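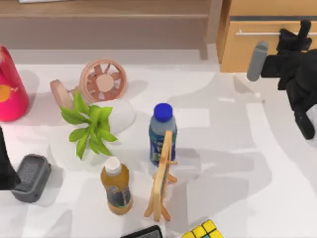

White table, wood cabinet at upper right.

Nikzad 200 all-in-one printer review — six weeks in

Quick one, I'm behind on everything. Bought the Nikzad 200 in January after the old laser finally quit. Prints, scans, copies. No fax, which I don't miss. Saoirse Mac Giolla asked me to write it up for the page so these are my notes more or less as they came.

Setup first. Box has the printer, power cord, four ink bottles, a folded sheet with drawings and no words. No USB cable. If you want to plug it in on day one go find a cable beforehand. Filling the tanks is easy, the bottles only fit their own color and they stop by themselves. Priming takes ages and makes a noise like gravel. Leave the room.

Wi-fi was the bad part. Printer only does 2.4 GHz and my router runs both bands under one name. Three tries, three timeouts. Split the bands, worked first time. Put them back together afterward and it has stayed connected, mostly. It drops off if the router restarts overnight and you have to wake it with the power button. Annoying but you get used to it.

Driver. Skip the disc, there's an older version on it that installs a toolbar. Get the full package from the download page, not the "basic" one. Basic gives you printing and nothing else, and then you wonder where the scanner went. I did that. Uninstall, reboot, start over. On my work laptop the installer hung with error 1362 and the fix was turning off the VPN. Philomena Flanagan got the same number on hers and had to run it as administrator too.
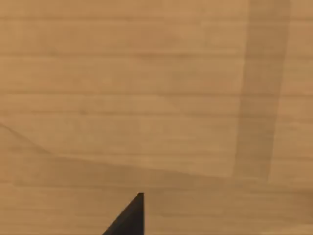
After that it was fine. The driver window is plain and I like it, paper type and quality on the first tab, everything else on the second. One gripe, it forgets the double sided setting every time it updates. Check before you send a long job.

Print quality. Black text is good. Not laser good — small type gets a bit soft on cheap paper — but nobody at the office has complained about an invoice. Color charts come out clean. Photos are okay on glossy, a little green in skin tones until you switch off the "vivid" option that's on by default. Why is it on by default.

Speed is average. First page is slow because it wakes up, clears its throat, thinks. After that pages come steadily. Double sided is slow, it holds each sheet to dry before pulling it back in. For a big handout I print odd pages, flip the stack, print even. Quicker, if you don't mix up the stack. I have mixed up the stack.

Paper tray takes 100 sheets of plain. That's small. It's a rear tray too so it collects dust and you can't push the thing right against the wall. Envelopes feed okay one at a time, more than that and they skew. Two jams so far, both from labels, both easy to clear from the back door.

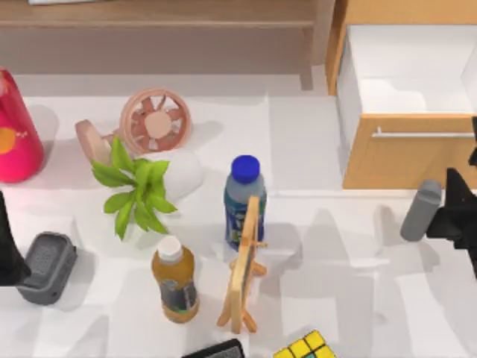

Scanner is the surprise. Flatbed only, no feeder, so a long contract is a pain. But the scans are sharp and the software straightens pages by itself. Saves to a folder, PDF or JPEG, text search if you tick the box. Lorcan Hegarty scanned a pile of old receipts on it and the search found nearly all of them, faded ones included. Scan to email wants an account with Nikzad, I didn't bother making one.

Phone app works. Ugly. Prints PDFs and pictures, won't do spreadsheets at all, just sits there. Use the laptop for those.

Ink. The claim is up to 2000 black pages from a set of bottles. Can't say yet, the black tank is down a bit under half and we print alot of drafts. Color has hardly moved. Compared with the cartridges I used to buy it's going to be cheaper, easily. Just don't run cleaning cycles for fun, each one drops the level where you can see it.

The screen is tiny, two lines, and not tilted, so you stand over it to read it. Buttons are fine. There's a quiet mode which is teh same noise for longer. 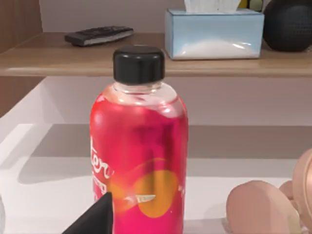

Page last updated: January

Added since the first version: firmware update came out, I put it on. Wi-fi wakes up quicker now. Double sided setting still gets forgotten. Also Morena De Luca asked about Linux — there's a driver, printing only, the scanner showed up in her usual scan program without installing anything.

Buy it if you print a lot of text and a few color pages and hate cartridges. Don't if you need a feeder or fax, or a big tray. Úna Rafferty has the next model up with the feeder and says it's the same driver, same setup, so the wi-fi and VPN stuff above should apply there too.

Four out of five. Would be four and a half with a USB cable in the box.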